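Speaker notes - "What we saw at the Rostilden open day"
Lunch talk, Thursday, 12:15. Keep it to 20 min, leave time for questions.

OPENING
Say hi. Thank the facilities people for the room. Ask who has been to Rostilden before - hands up.
Why we went: two of our teams keep asking if arms can do the boring fetch-and-put-away jobs. Wanted to see it with our own eyes, not a promo video.
It was their October open day. Free, sign up at the door, bad coffee. Say the coffee thing, gets a laugh.

THE PLACE
Old furniture warehouse, split in two. Front half is for visitors, back half is where people work all year.
They told us up to 400 visitors through the day. Felt like more by the afternoon.
Go in the morning if you ever go. We stood behind a school group for the first demo and saw mostly backpacks.

FIRST DEMO - DROVOMUM
Sorting line, small parts into trays. Fast, loud, very polished. Same run every 40 minutes.
Good show but not our problem. Parts always arrive the same way up. Don't spend long here, skip if running late.
If somebody asks about price - they wouldnt say. Don't guess.

SECOND DEMO - LAGMAN
The one to talk about. Household tasks, so doors, drawers, handles.
Slower. People drifted off after a minute or two, which was a shame, it was the best thing in the building.
Point for our crowd: opening a door is harder than picking up a box. The box is free to move any way you like. The door has a hinge and only wants to go along one curve. Pull in the wrong direction and you fight the hinge.
DO THE CHAIR THING - get someone to open the closet by the screen with their arm stiff. They'll lean and twist without thinking. Arm has to have all of that planned or felt.
Then handles. Bar handles are kinder than knobs, there's room to get a finger behind. But the hand has to come in at the right angle, and two handles near each other means picking the correct one first.
Presenter said they had logged 2,941 door attempts since they started. She was careful to say attempts. Liked that.
Somebody in the crowd asked what the worst doors are. Answer: magnets. Nothing, nothing, then it lets go all at once.
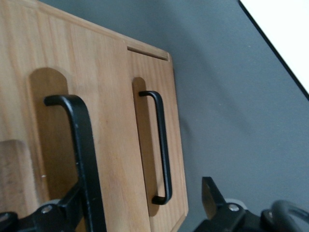
Also asked if you could just push the thing faster. Yes, but then the grip suffers, and they would sooner have slow and repeatable for now. Fair enough.
My take, say it plainly: this is closer than I expected for a fixed spot with known furniture. Not close for a random kitchen.

THIRD STOP - FENDEO
Software table, in the corridor. Tool for replaying runs and tagging where things went wrong.
Looked useful. Only got ten minutes there, so be upfront that I did'nt see all of it.
They had 535 tagged runs loaded on the laptop, you could scrub through any of them. Slips, missed grabs, bumps. More interesting than the good runs tbh.
Would like one of us to get a trial copy. Ask for a hand from the test group - pause here, wait for it.

WHAT I'D TAKE FROM IT
Our supply room has the same type of door on every unit. Good place to start if we try anything.
Before that, measure handle heights and swing. Boring but cheap.
Write down failed tries from day one. We never do this.
No spending ask today!! Just want a yes or no on a second visit.

QUESTIONS THEY WILL ASK
Safety - there was a rope line and a person at the stop button the whole time. Thats all I know.
Jobs - don't brush it off. Say the supply room runs are the part of the shift people complain about, and that any trial gets talked through with them first.
Can we visit - yes, small groups, they want two weeks notice. Sign-up sheet goes round at the end, bring a pen.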